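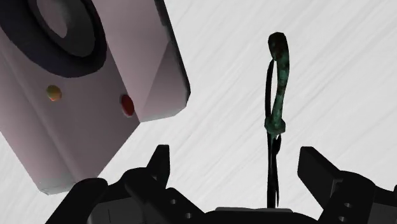
The Slow Business of Drying Fruit

Most dried fruit fails on water. A plum halved in August holds more than four fifths of its weight as moisture, and the job of the dryer is to remove most of it before mold gets started and before the skin hardens. The second problem is called case hardening. Heat the fruit too fast and the outer cells collapse into a tight shell, with the center still wet behind it. The piece feels finished on the tray and spoils in the jar.

Adoración Aguirre has dried stone fruit for a living for 22 years, the last nine of them at Gavholm, a small plant on the edge of the orchard town of Grarley. She starts plums at a low setting with the vents fully open, holds them there until the cut faces turn leathery, and raises the heat only for the last third of the run. Apricots get the same schedule with a shorter finish. Pears are sliced thin and dried cut side up from start to finish.

"People set the dial high and go to bed," she says. "Then they send me a bag of fruit and ask why it smells like beer."

Airflow matters as much as temperature. Trays stacked too closely starve the middle of the load, and the fruit there can lag the outer rows by several hours. Gavholm leaves two fingers of space between trays and rotates them front to back at the halfway point. A test load of 100 trays last April, run without rotation, came out so uneven that a fifth of it went back in.

Pretreatment is a matter of taste and color. A short dip in water with lemon juice slows browning in apples and pears. Prune plums need a different step: their waxy skin blocks moisture, so whole fruit is dipped in boiling water until fine cracks appear, then cooled at once. Halved fruit can skip this. The variety sold locally as Oner has a thin skin and dries well without any dip, although it sticks to bare metal racks. Văduva, a later and denser plum, takes nearly twice as long and keeps its shape better in baking.

After drying comes conditioning, a step many home cooks leave out. The fruit is cooled, packed loosely into jars to two thirds full, and shaken once a day for a week. Moisture moves from the wetter pieces to the drier ones. If beads of water form on the glass, the batch goes back on the trays.

Yield is easy to overestimate. Some 200 grams of dried plums from a kilo of pitted fruit is a fair result, less if the fruit was picked very ripe. Store it in the dark, tightly closed, and use it within a year. For baking, soak the pieces in warm water for half an hour and save the liquid for the batter.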